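We're looking for two people to come and work with us at Flanutach for a while, and I'd like to tell you why before I tell you what, because the why is a bit embarrassing and you'd hear it from Liam in your first hour anyway.

In July our robot wouldn't let go of a bottle.

It's a two-armed machine with a gripper on each arm, and we teach it household jobs by having a person steer it through them over and over until it can have a try by itself. The job that month was moving bottles along a table, one at a time. It had been going well! I was feeling pretty smug, to tell you the truth. Then the right gripper closed on a squeeze bottle, got the open command, and stayed shut. The arm carried on with the next move as if its hand were empty. It swung back over the table with the bottle still in it, knocked two others flat, and kept squeezing until the nozzle popped and a good cupful of orange drink went down the forearm and into the wrist joint.

Nobody was hurt. Liam Brennan hit the stop button, and it took him longer than any of us liked, partly because he was standing on the wrong side of the table and partly because he (like me) spent a second or two thinking it would sort itself out. We went back over the log afterward and the gripper had been reporting "open" the whole time. The sensor that's meant to say where the fingers are had slipped on its mount, so the software was getting a perfectly cheerful wrong answer. The wrist had to come apart. We lost most of the month.

So that's the fault. The fix for the sensor was easy enough. What bothers me more is everything around it: one person running the session and watching for trouble at the same time, a stop button you had to reach for, and no habit of checking the fingers with our own eyes before the next move. I've changed all three, and the third one needs people. That's you, maybe.

## The two jobs

**Operator.** You steer the arms with a pair of hand controllers and repeat short tasks - pick up the bottle, set it down six inches to the left, go back to rest. It's slow work and it takes a steady hand. Some days you'll do the same move all morning, and some days we'll change the task every few minutes. Most people get the hang of the controllers in an afternoon and get good at them in two weeks or so. I was awful for much longer than that, so don't be put off.

**Safety watcher.** You hold the wireless stop button and you watch the grippers. You call out "open" when you can see the fingers are clear of the bottle, and the operator doesn't move on until you've said it. You also fill in the fault sheet, top up and swap the bottles, and wipe up. It sounds like the smaller job and it isn't. If you think something looks off, you press, and you never have to justify a press to me or anyone else. I'd be much happier with ten stops that weren't needed than with another July.

You'd swap roles through the day so you both stay fresh. Watching closely is tiring, and I don't want anyone doing it for more than forty minutes at a stretch.

## Who we'd like to hear from

You don't need a degree or any background in robots. Really. Our best operator so far came from a bakery, and I think the years of early mornings and repeating things carefully did more for her than any course would have.

What I do care about:

- You speak up. If I walk into the space with the arms live, I want you to tell me off.
- You can write down what happened in plain words, without tidying it up so that somebody looks better.
- You can be on your feet for a good part of the day, with breaks. If that's a problem, tell me anyway. The operator can sit, and we may be able to work something out.
- You're 18 or over.
- You're okay with a background whir. The arms aren't loud, but they're always there.

Experience with gaming controllers, sewing, model building, lab work, driving a forklift, anything with your hands and eyes together, is a nice extra. So is knowing how to take a hinge apart and get it back together with no screws left over!

## Hours, pay and place

The contract runs 80 days of sessions, 6 hours a day, with a paid lunch break on top. Pay is $28 an hour for both roles, and training is paid at the same rate from your first minute. We can be flexible about start times as long as the two of you agree on them, since neither of you can run a session alone. That rule is new too, and it has no exceptions. If one of you is sick, the robot gets the day off and the other one helps me with the logs at full pay.

The work is in Odport, on the ground floor of the Badeo building. The entrance is on the parking lot side (the front door is stuck, and has been since before we moved in). There's a bus stop across the street and bike racks around the back. The floor in our room is hard and it's slippery when something spills, so please bring closed shoes with a decent sole. We'll give you safety glasses and cut-proof gloves for the times you're changing finger pads.

## What we've changed so far

You should know what you'd be walking into, so I'll list what's done and what isn't.

Done: the finger sensor has a new bracket and two screws where it used to have one. The stop button is wireless and clips to the watcher's belt or collar, and there's a second one fixed to the wall by the door. If the wireless one loses signal, the arms stop. We've cut the top speed in half for any session with liquid in it. We've also put a limit on how hard the grippers can squeeze, which ought to have been there from the start.

Not done: the wrist seals. They're still the old ones, and new ones are on order from Gumede, the little shop that machines parts for us. Until they're in, bottles stay capped and no pouring. We also haven't found out why the arm didn't notice the extra weight it was carrying. Aoife Breathnach is working on that and has a theory involving the way it's calibrated each morning. She's run 59 trials since the restart and the gripper has let go properly every time, which is nice, but she says it doesn't prove much until we've had other hands on the controllers. I agree with her, and it's one of the reasons for this ad.

If any of that makes you nervous, come and ask about it. You can read the whole incident report when you visit. It's four pages, and I come out of it looking a bit silly.

## How to apply

Write to me through the contact form on the Flanutach site and put "bottles" in the subject line. No cover letter, please. I'd like two things from you: a few lines on what you've been doing lately, and a short account of a time something went wrong at work (yours or somebody else's fault, I don't mind which) and what you did in the first minute. Half a page is plenty. Tell me which role you'd lean toward, if you have a preference.

Please get it to me by September 10, 2022. I'll answer everybody, though it may take me a few days if there's a rush at the end.

If it looks like a match, we'll ask you in for a paid half day. You'll have a turn on the controllers with Aoife and a turn on the stop button with Liam, and at some point in there he'll stage a small fault without warning you. There's no trick to it and you can't fail by pressing too early. Then we eat sandwiches and you get to ask us whatever you like. Bring a friend or a family member along if it helps, as long as they stay behind the yellow line when the arms are on.

One last practical thing. We can't pay for travel to the half day, except for people coming from outside the county, where I can cover a bus or train ticket up to $73. Keep the receipt and hand it to me when you get here.
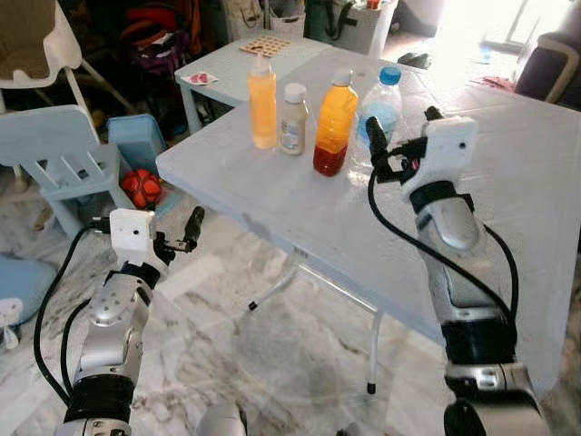 *The bottle table, with both grippers up. This is the setup you'd be working with.*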